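Onddale Desk Rental » Help » Frequently asked questions

Before you move in

What is included with a desk?
The desk, one chair and a black mouse pad. Monitors you bring yourself, or you rent them from us for 20 a month.

Can I receive packages to my desk?
Yes. Write your name and the desk number on the address line. If you are absent, we put the box at your desk and it waits for you there. We do not open it.

How heavy can my things be?
The desk is made for normal office use. For anything unusual, please ask Stellan Backlund first.

During your stay

Must I clear the desk every evening?
No, the desk is yours until the end of the contract. We only ask that one part stays free for wiping – the cleaning is at 9 in the evening.

Who keeps the remote control for the air conditioner?
Each room has one remote, and it should stay in the room. If you take it home by mistake, please bring it back the next morning. A lost remote costs 20.

Where can I put large boxes?
At the back of the desk, standing upright, with papers and cables in front where you can reach them. Please do not put boxes on the floor by the door. 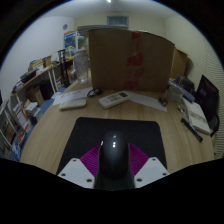
Ignacio Ortuño wrote to us in February that he would prefer a shelf for boxes in every room, as he loses too much of his desk when a delivery comes. We have ordered shelves for the Moges rooms, and the other rooms will follow.

What happens with papers I leave behind?
We keep them for 20 days after you move out, then they go to the shredder.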